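Piltondale Repair Exchange Publishes Its Own Numbers on Computer Trade-In Offers, and Is Not Impressed

PILTONDALE – The Piltondale Repair Exchange today released the results of a nine-month review of computer trade-in and "free recycling" offers available to households and small offices in the Piltondale area. The review followed 1277 desktop and laptop computers from the day their owners asked for a quote to the day the machine was paid for, sent back, or scrapped. The Exchange says the results should make anyone think twice before mailing off an old computer on the strength of an online estimate.

Of the 1277 machines, 951 received a final offer lower than the first quote. In 378 cases the final offer was zero, and the owner was told the computer would be "responsibly recycled" at no charge. Most of those owners accepted, as the alternative was to pay return shipping on a machine they had already replaced.

The Exchange does not claim that every lowered offer was unfair. Some computers arrived with cracked screens or missing chargers that the owners had failed to mention. Others had passwords still set. But staff recorded the condition of each machine before it was packed, and in a large share of cases the reason given for the cut did not match that record. "Cosmetic wear" was the most common explanation. None of the buyers in the review published a standard for what cosmetic wear means, and two of them used the phrase for desktop towers with no visible marks on the case.

The review also looked at what trade-in companies say happens next. Here the Exchange found a great deal of confident language and very little paper. Words such as "green," "circular" and "second life" appear on nearly every site the reviewers read. Requests for a simple breakdown – how many computers were resold whole, how many were stripped for parts, how many were shredded – were mostly met with a link back to the same page. One buyer replied that its figures were "directional." The Exchange asked what that meant and has not received an answer.

There is a reason to press the point. A desktop computer that will not start is often treated as finished, and it often isn't. Power supplies fail. Memory comes loose. A dead clock battery can make a healthy machine look broken to its owner. The Exchange keeps a bench log of every computer brought to its Joubert Street workshop, and that log now runs to 2628 entries. Faults in the log are listed by the part replaced, along with the price of the part and the time spent. Anyone may read it at the front counter. It is not a scientific sample, and the Exchange would rather say so up front than have it quoted as one. People who bring a computer to a repair counter already hope it can be saved.

Still, the log is more than most buyers were willing to show.

The Exchange is equally doubtful about some claims made in favor of repair. A common line holds that fixing an old computer is always the cheaper and cleaner choice. The bench log does not support "always." Certain laptops with glued batteries and soldered memory cost more to fix than a sound used replacement, and the Exchange tells customers this before they spend money. Very old desktops can draw enough power that keeping one running all day makes little sense for a small office. Repair groups that skip over these cases are doing their own kind of advertising.

The full review, titled "What the Quote Said," includes a chapter on data. Owners were asked whether they had been told how their drives would be erased. Many recalled a promise of secure wiping, but few had been sent any record afterward. The Exchange recommends that owners remove or erase drives themselves before a computer leaves the house, and that they treat any certificate without a drive serial number as a piece of paper.
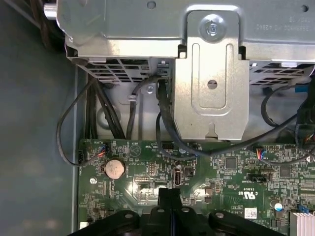

An open desktop computer, with its motherboard and metal drive cage in view. The review covers both desktops and laptops.

Along with the review, the Exchange is announcing changes to its own program, Prastance, under which it accepts unwanted computers for repair and resale. Starting in November, every person who hands in a machine through Prastance will get a written note stating whether it was resold, used for parts, or sent for scrap. The note will name the scrap handler. If the Exchange changes its mind about the value of a computer after opening it, the owner may take the machine back at no cost, in the same condition it came in.

The Exchange admits that it should have been doing this already. For its first two years Prastance gave out a receipt and a thank-you card, and owners who called later to ask about their computers were usually told that records were kept by batch. That was true, and it was no help to the person on the phone.

Parts testing for Prastance will be handled by Lerov, an independent electronics workshop in Piltondale. Lerov is paid a flat fee for each machine it tests and receives no share of resale income. The Exchange chose this arrangement after noting that several buyers in the review used inspectors who worked for the same company that set the final price. Whether the flat fee leads to better grading remains to be seen, and the Exchange will publish the results after the first six months whatever they show.

The Exchange is asking trade-in companies that do business in the area to adopt three practices: publish a plain grading standard with photos, pay for return shipping when an offer drops, and report each year on where the machines go. It has written to the buyers covered by the review. Some have replied to say they value transparency. None had agreed to all three practices when this release was prepared.

Copies of "What the Quote Said" are free at the Joubert Street workshop, which is open until 6 p.m. Owners who still have both their original quote and their final offer are invited to bring them in for the next edition. Names and addresses will be removed before any figures are published.

About the Piltondale Repair Exchange
The Piltondale Repair Exchange is a nonprofit workshop that repairs and resells household electronics. It is funded by repair fees, resale income and small donations, and it accepts no money from computer makers or trade-in companies.

Media contact: Press Desk, Piltondale Repair Exchange, Joubert Street, Piltondale

###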